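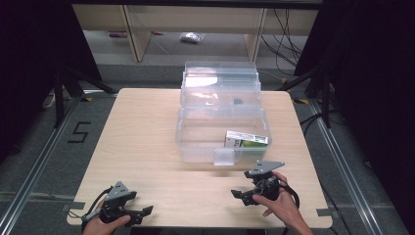

Table 5 in the demo hall: two hand-held grippers and the clear box with a lid.

Visitor questions for the Urkard open day

When does it start?
The doors open at 10 in the morning. The last group goes in at 3:30.

May I try the grippers myself?
Yes. Each visitor gets 2 turns at the table. Karlijn Van Beek will show you how to hold them. Please mind the cables.

Is it difficult?
Small packages are easier than round things. Most people need some minutes to get used to it.

Can children take part?
From the age of ten, together with an adult.

Do I have to register?
For groups only. Please write to Ákos Katona before the end of November and tell him how many persons will come.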